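Setting up your first reference data feed

I wrote this part of the guide after my third time walking someone through it over the phone, so it follows the order I talk people through it in and skips a lot of the theory. If you want the theory, the Plirkano admin handbook has it (the chapter on distribution models is pretty good, if long). Here I just want to get you from a fresh install to one working feed that a downstream system can read.

I'm assuming you've already installed the Plirkano server and can log in as an admin. I'm also assuming your security master lives somewhere else and Plirkano is only handing the data out. If you're trying to use it as the master itself, stop and go read the Lundance notes first, because the steps are different from number 2 on.

Before you start

Have these within reach:

The connection string for your source database, with a read-only login. Please don't use your own login for this, even for testing. I did it once and the feed died the day I changed my password.

The list of fields your downstream team wants. Get it in writing. A default equity record comes with 78 fields and most desks use a fraction of them.

A test portfolio with a few instruments you know by heart, so you can spot a wrong coupon or a wrong currency just by looking.

Access to the Tuhiwai message console. It's a separate login, and it can take a while to be granted, so ask early.

Step 1. Create the source

Open Sources, pick New, and choose Database (polling). There's also a Database (log) option, which is faster and which you'll probably want later on, but it needs extra rights on the source side and it makes the first run harder to debug.

Paste in the connection string and press Test. You want the green line that says the schema was read. If you only get "connected" with nothing after it, the login can reach the server but can't see the tables. That one goes back to your database people.

Give the source a short name with no spaces. It ends up inside every message header and you'll be reading it for years! 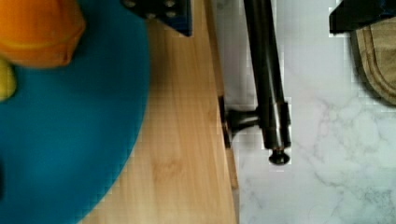 Jericho Bañez: Can I rename the source afterwards? I called mine "test" and now it's showing up in the headers that go to our fund accounting system.

You can, but only while nobody is subscribed to it. Pause every subscription, rename, then hit Rebuild headers before you start them again. If you skip the rebuild, old and new messages carry different names, and the receiving side will treat them as two separate sources. I've had to clean up after that and it took a whole afternoon of matching records by hand.

Step 2. Map the identifiers

Go to the Identifiers tab. You'll see a row for each kind of code found in the source – ISIN, ticker, your own internal number and so on. Pick one as primary. I always go with the internal number, boring as it is, since ISINs get reissued after some corporate actions and you really don't want your primary key to change under you.

Set the rest to Alternate. Leave the box marked "Allow empty" checked for the alternates and cleared for the primary.

Note: private placements and some loans won't have an ISIN at all. If "Allow empty" is off for that column, those records get dropped with only a warning in the log. They don't show up on the error screen. Somebody will notice at month end, and it'll be somebody grumpy.

Step 3. Trim the fields

Go to Layout and press Clear all. Then add back only what's on your list. People tend to do this the other way around, starting with everything and taking things out, and they always leave too much in.

While you're there, look at the date fields. Plirkano sends dates as plain text unless you change the type, and the default is day first. If your downstream system is in the US and expects the month first, it will happily accept the first twelve days of any month with the numbers swapped and then reject the rest. Set the type to Date and the format to year-month-day and you'll never have to think about it again.

Also check prices. Eight decimal places is the default (the screen shows it as 8 in the Scale column) and that's fine for nearly everything. Leave it alone unless the receiving team asks for something else.

Step 4. Set the polling interval

I know it's tempting to set it to a few seconds. Don't! Reference data doesn't move like prices do, and your source database has other jobs. I use 2 minutes during the day and let the overnight load run as one batch.

There's a field below the interval named Quiet window. Put your source's nightly backup time in there. During the quiet window Plirkano holds off and then catches up afterward, and nothing gets lost. 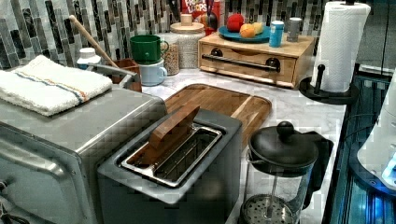
If your source has more than one nightly job, you can add a second window with the plus sign. Windows can overlap without causing trouble. What they can't do is cross midnight, so a window from 11 p.m. to 1 a.m. has to be entered as two rows, one that ends at midnight and one that starts there. The form won't complain if you get this wrong, it just ignores the row, and I'd love to see that fixed in a future release.

Step 5. Open the channel

This is the part that goes through Tuhiwai, so switch over to that console. Go to Channels, New, and set the type to Topic if more than one system will be reading, or Queue if there's only one. If you're not sure, go with Topic. Moving from a queue to a topic later means every reader has to reconnect, and then you're arranging a weekend for it.

The port is 1336 unless your network team has changed it. Ask them to open it in both directions. The outgoing side carries the data and the incoming side carries the acknowledgments, and a feed with only the outgoing side open looks perfectly healthy for about an hour before the buffer fills up and everything stops.

Caution: don't turn on Auto-purge during setup. It deletes messages as soon as they've been delivered, and you'll want to go back and look at them. Turn it on after your first clean week.

Back in Plirkano, go to Targets, pick New, and enter the channel name exactly as it appears in Tuhiwai. It's case sensitive.

Step 6. Run a small load

Don't send the full universe yet. Under Run, choose Filtered and pick your test portfolio. Press Preview first, which builds the messages without sending them, and read a few from top to bottom. I look at one plain stock, one bond and one odd thing (a convertible, say), and compare them with the source screen side by side.

If they look right, press Send. Then go and look at them on the receiving end too. Maxine Doolan caught a problem this way on our own rollout: the messages were perfect when they left us, but the loader on the other side was cutting issuer names short, so two subsidiaries of the same parent ended up with the same name. You can't see that from the Plirkano screens, no matter how long you stare at them.

Step 7. Run the full load

Pick a time when the desk has gone home. Go to Run, choose Full, and check the Snapshot box so that readers know to replace what they have. Without Snapshot, a full load is treated as one huge set of updates, and anything that's been retired from the source will hang around downstream forever.

Keep the Monitor tab open while it goes. The number to watch is Pending. It climbs at first, levels out, and then drops. If it climbs and keeps climbing, the reader can't keep up, so press Throttle and pick Medium. You can do that mid-run and it won't start over.

When Pending gets to zero, export the run report and save it somewhere your auditors can find it. You'll be asked for it.

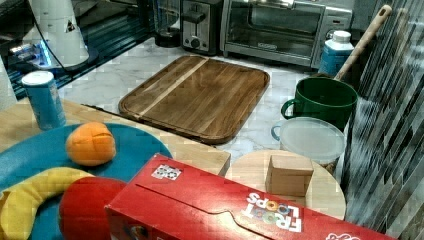
Step 8. Set up alerts

You need two alerts on day one. The first is No activity, which fires when the feed has gone silent during working hours. The second is Rejected records. Send both to a shared mailbox, and make sure at least one person reads that mailbox, because I've opened ones with months of unread rejections in them.

Leave the rest of the alerts off for now. There's one for Schema change that sounds useful, and it is, but it goes off every time your database team adds so much as a comment to a table. Turn it on once you've talked to them.

If something doesn't work

The feed shows Running but nothing arrives. Check the channel name in Targets first, then the port. It's nearly always the name.

Records arrive twice. You probably have both a polling source and a log source pointing at the same table. Pause one of them.

Everything arrives a day late. Look at the time zone on the source. Verkolach databases report in UTC even when the screens show local time, so set the source to UTC and let Plirkano do the converting.

The Test button hangs. Close the browser tab and log in again before you start changing settings. The session times out without telling you, and I've watched people rebuild a perfectly good connection over that.

Adding a second reader

Once the first system is happy, the second one is quick. In Tuhiwai, open your topic, pick Readers, New, and give it its own login. Don't share logins between readers. If you do, they take turns getting messages and each ends up with half your data.

Then go back to Plirkano and do a full load for the new reader only – there's a drop-down for it next to Snapshot. The existing reader won't notice a thing. If the new team wants different fields, copy the layout instead of editing it, and give the copy a name with the team's name in it.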